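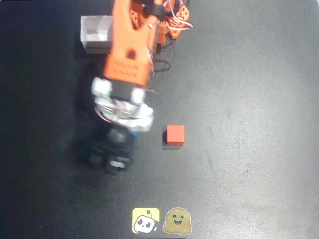

One reader wrote to us that she guessed the murderer in Witkowska on page 45 and was angry about it for the rest of the book. We received several messages of this kind after our last reading evening, so this month's item is again on the same novel, and on the question if a mystery is spoiled when the reader is faster than the detective.

For those who have not read it yet: Witkowska is a crime novel set in a small spa town called Lanik, in the weeks before the summer season opens. The owner of the mineral water company Flusudard is found dead in the bottling hall. The title is the surname of the woman who must find out what happened. She is not a police officer. She is an insurance inspector, sent to the town because of a broken pump, and she would like very much to go home.

I will not tell here who did it. But I can say that the author gives the important clue very early, in the conversation about the hotel keys, and gives it quite openly. Some of our members took this for a mistake. I read the chapter again, slowly, and I think it was done on purpose. From that moment the reader watches Witkowska drink coffee with the wrong people, and I was more nervous in these chapters than in the final one.

What I liked less is the middle part. There are 15 chapters, and from these at least 3 are spent on the quarrel between the town council and the railway. The quarrel is funny at the beginning – the mayor wants a station and does not want trains – but it continues for too long, and two suspects disappear from the story meanwhile. When one of them came back I had to look up who he was. The translation is good in general, only the jokes in the local dialect are a little stiff. I suppose there was no good way to do them.

The opinions at our table were divided. The members who read mostly for the puzzle were disappointed. The others, and I am one of them, enjoyed the town with its bad orchestra and closed bathhouse, and would gladly visit it again. There is a second book, in which the same inspector is sent to an island to look at a burned boat. It is said to be shorter.

For our next meeting we read Grevo, a story of a theft in a music school, told by 4 pupils who all lie a little. The library has nearly enough copies for everybody, but please return yours quickly when you finish. After this we make our summer pause and meet again in September. Suggestions for the autumn list can be left at the lending desk – crime novels under 300 pages are especially welcome.

16 May 2021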